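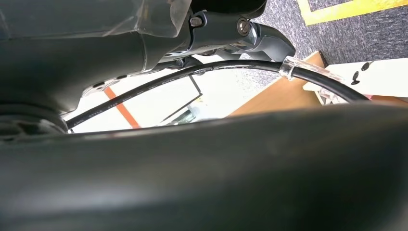 Small white print on a black cable, with a clear plastic clip holding it in place.

The Great Cord Sort, part two

Okay, so a few of you wrote back after last month's item asking whether I had finished going through the cords at Lollard Street, and the answer is no, but I'm a lot further along than I was! For anyone new to the Triro newsletter, I've been trying since spring to get the shared workroom to a point where you can walk in, find the cord you need, plug in and get on with your morning. There were five shoeboxes when I started. One of them had a second shoebox inside it.

My first big discovery was that you can read the things. I mean read them, the writing on the jacket. I had spent years sorting cords by the plug on the end and how thick they felt, and then Mio Fujimoto handed me the magnifier she uses for her embroidery and said to look at the side. A lot of them have tiny white lettering, the same bit over and over all the way down. The one in the photo up top has a style number, a temperature, a voltage and what looks to me like SUPER HIGH SPEED, which sounds like a roller coaster. I don't know what every number means and I won't pretend to. But two cords that look like twins can have completely different print on them, and that alone got me through half of the second box.

So I started writing down what each one says on a strip of masking tape and folding it over the cord near the plug, like a little flag. Pencil, please, if you're helping. Ballpoint smears on that tape, and the felt pens in the mug by the door are mostly dead (I threw out the worst ones but I'm sure more will turn up). If you can't make out all the print, write the part you can and put a dot after it. I'll go back with the magnifier.

A word on twist ties. I used to save every one I got off a bread bag and I was proud of it. I've stopped. They rust, they poke, and the wire works through the paper and scratches whatever's next to it in the drawer. I much prefer a clip now, or a scrap of hook-and-loop tape, or just a loose figure eight with the tail tucked under. Jomon on the corner sells the hook-and-loop stuff off the roll and they'll cut it to any length you want. I got almost 14 feet and there's still plenty left in the top drawer, so go ahead and use it. Please don't pull a cord tight when you wrap it. If it wants to bend a certain way, let it. 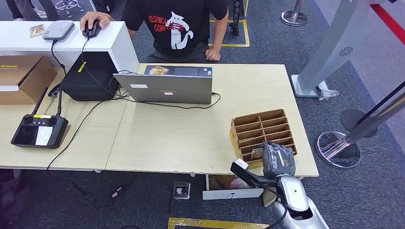 Small stuff is where I always come unstuck, and it's what I've been working on since we got through the bigger cords. Adapters, memory cards, spare screws, the little caps that come on the ends of things and that you're afraid to throw away. I tried a biscuit tin, and all that did was move the mess somewhere I couldn't see it. What has helped most is a plain cardboard organizer, the kind with rows of open compartments, and I can't recommend it enough. I like it set at an angle on the right side of the table, because I can see into it from my chair without standing up. So far there's one little thing in the lowest front slot and I consider that a start! The rule I'm asking everybody to try is one kind of thing per slot, and if a slot fills up, come talk to me before you begin another one for the same kind of thing.

Cardboard, by the way, was Kulap Tanasarn's idea. I was all set to order one of those clear plastic cabinets with the drawers, and she asked me how many times I'd opened the one I've got at home. Fair enough. You can write on cardboard, you can trim it with scissors, and if it turns out we've got the slots wrong we haven't lost much. She also thinks we should skip the labels for a month and see where people naturally put things. I went back and forth on that. I like a label. But I've agreed to wait until the end of July and then we'll go through it together, and whoever wants to come is welcome.

Now, the table. It's the two-panel one with the light wood grain, and it is the best surface in the room, so of course everything ends up on it. On an ordinary morning you'll get a laptop, a charging cord wandering across in a big loop, a padded case with its plug hanging out of one side, a controller for somebody's drone, and somebody's elbow. I have nothing against any of it. It's a work table and people should work on it! What I would love is for the charging cords to run along the back edge where we can manage it. I caught one with my sleeve two weeks ago and took a mug down with it, and I'm still finding coffee in the seam between the panels.

And if you've got a case with its cords half in and half out, have a look at how you put the plug away. I used to push mine in last, prongs first, and it scuffed everything. Now the plug goes in before the cord and sits flat against the side, with the rest coiled over it. Takes maybe ten seconds longer. My old case has a worn patch the shape of a plug, so I came to this one too late to save it.

The white counter behind the table is a different matter and I'm leaving it alone for now. It has the mouse and the little gray-and-white box with the cord hanging down, and I was told very firmly by Mio that if I unplug anything up there to dust it I'll be hearing about it from the whole building. So I dust around it. Little clear packets with a card inside do tend to gather up there, and I'd ask that if one's yours, you either open it or take it home.

Some numbers, for those who like them. I've tagged 200 cords, which I would never have believed we owned. Suwannarat, the repair place by the bus station, took a bag of the ones with split jackets for recycling and didn't charge us. They have a sign in the window saying they've had 2000 chargers through the door, and having met our third shoebox I can see how you'd get there.

Things I could still use: masking tape (the narrow kind), pencils, another magnifier if you have one sitting in a drawer, and shallow boxes with the lids missing. No more shoeboxes please, I mean it. I'd also take a short power strip if there's one going spare – the long one reaches the table fine but then there's all that extra length on the floor, and I keep having to coil it up again.

I'm in on Thursday from nine and will be starting on box four, which from the weight of it is mostly printer cords. Come by if you're looking for something that went missing over the winter. There's a gray one with a bent corner on the plug and a bit of blue yarn tied to it that somebody must be wanting back.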